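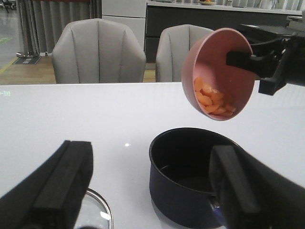
Carrot soup for one, small pan edition
gasine23 wrote:
Been trying to stop making vats of soup and living off it all week. I slice the carrots into thin coins, let the big ends be half-moons, and keep them in a pink plastic bowl until the saucepan's ready. Then 600 ml of stock, lid on, 35 minutes. Does anyone fry theirs first?

Mbeki_Kitchen wrote:
35 minutes for thin slices?! They'd be mush by 23. And yes, fry them, always. Bit of butter, lid off.

gasine23 wrote:
Mush is what I'm after, it's soup! But I'll try the butter. My worry is the onion catching in such a little pan. 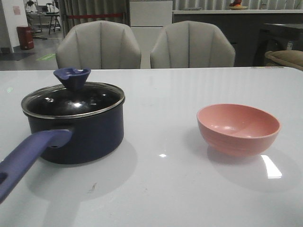

I did have a bigger one, a Drurkex, but the handle went wobbly last September and I never got round to replacing it. Four people could eat out of that thing, so I don't miss it much.

luvix_lou wrote:
Keep the heat low and it won't catch. I don't bother frying, sorry Mbeki, can't taste any difference once the cumin's in.

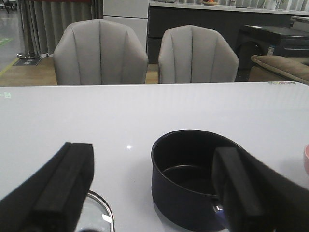 Re: Lid on or lid off?
Mbeki_Kitchen wrote:
Can't taste the difference? We'll have to disagree! Off while frying, on for the simmer, tilted a bit if it's spitting.

luvix_lou wrote:
On the whole time for me, I hate wiping the hob down. 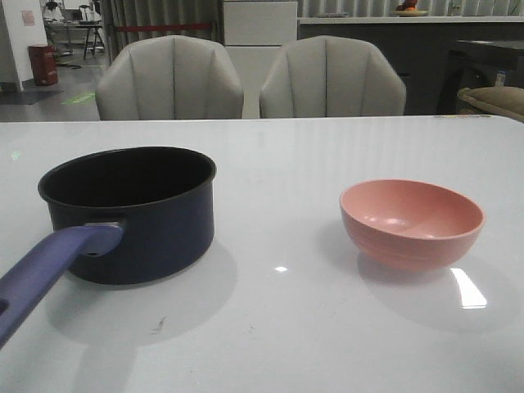

Photo: gasine23, posted April 2, 2019

gasine23 wrote:
Right, going with butter, low heat and lid on after. Has anyone got a view on ginger? I've only got the powdered stuff in.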